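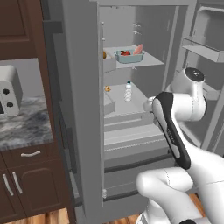

Image: Volura

Simulation software maker Volura has opened sales of Juhl, a package of virtual kitchens meant for companies that train and test home robot arms. The package went on sale in November after a closed trial, and a first group of paying customers already has access, the company said.

Juhl comes with 104 kitchen layouts and 21 ready-made tasks. The tasks cover the kind of chores that robot makers most often show in public: taking a bottle out of a refrigerator, putting dishes into a rack, opening a drawer, wiping a counter and moving food from one container to another. Customers can change the starting positions of the objects, swap in their own arm model and write new tasks in a plain text file.

Refrigerators get the most attention in the first release. One of the rendered kitchens has a tall gray model with both doors open and an arm working inside it, its gripper next to a water bottle with a blue cap. A teal container of food is on the shelf above. Volura said it started with refrigerators after trial users reported that their arms kept hitting doors, door bins and shelf edges in real kitchens.

"Reaching into a narrow space with things on either side is where a lot of the test time goes," the company said in a statement. "We wanted customers to be able to run that reach overnight and look at the failures in the morning."

Each run produces a log that lists every contact between the arm and the kitchen, the force of the contact and the joint angles at that moment. A run can be stopped at the first contact or allowed to continue. The logs can be exported as spreadsheets or replayed in the viewer, where the user can move around the kitchen and slow the motion down.

Juhl is sold by subscription. A single seat includes all of the layouts and tasks, and a team plan covers up to 40 seats under one account. Volura did not publish prices and said quotes depend on the number of seats and on how much computing time a customer wants to rent. Buyers who have their own machines can install the software locally and skip the rental. Schools and public research labs can apply for a reduced rate, which is renewed each year.

One of the trial users was Bonedeo, a small company that builds a countertop arm for people with limited hand strength. Bonedeo said it used Juhl for bottle and container tasks before moving to its own test kitchen, and that it cut the number of broken shelves and dented door bins in that kitchen. It did not give figures. The company said the object weights in early versions were too uniform and that full bottles and nearly empty ones behaved the same way. Volura said weights can now be set for each object or picked at random within a range.

Bonedeo also asked for more clutter. Most of the layouts in the trial had only a few items to a shelf, and its engineers said customers' refrigerators are usually a good deal fuller. The release version has a setting that adds items to shelves and drawers, although Volura said the heaviest setting slows the simulation on older graphics cards.

Soft items remain a weak point. Bags, wrapped food and loose produce are treated as rigid objects in the current version, so they do not bend or flatten when gripped. Liquids are not simulated at all. A closed bottle can be given a shifting center of mass to stand in for the water inside, but pouring tasks are left out of the package. Volura said work on soft packaging is under way and that it would be offered to existing subscribers at no added charge. It gave no date.

Sound and lighting are also limited. The kitchens can be lit for day or evening, and the inside of the refrigerator can be made brighter or darker, but glare on clear plastic is only partly reproduced. Customers who train camera-based systems are advised to mix the rendered pictures with real ones.

Support outside Volura's home market will be handled by Praltmont, a reseller that already supplies grippers and wrist cameras to robotics labs. Praltmont will run setup sessions online and will convert customers' arm models for a fee. It said a standard six-joint or seven-joint arm takes 36 hours to convert and check once the files have arrived. Arms with unusual grippers take longer and are quoted separately.

A trial version with four kitchens and the bottle task can be downloaded from Volura's site after registration. It does not include log export, and saved runs are deleted when the trial ends. Runs from the trial can be carried over if the customer subscribes before that point.

Volura said its next set of layouts will cover laundry rooms and will be sold as a separate package. Current Juhl customers will be offered early access.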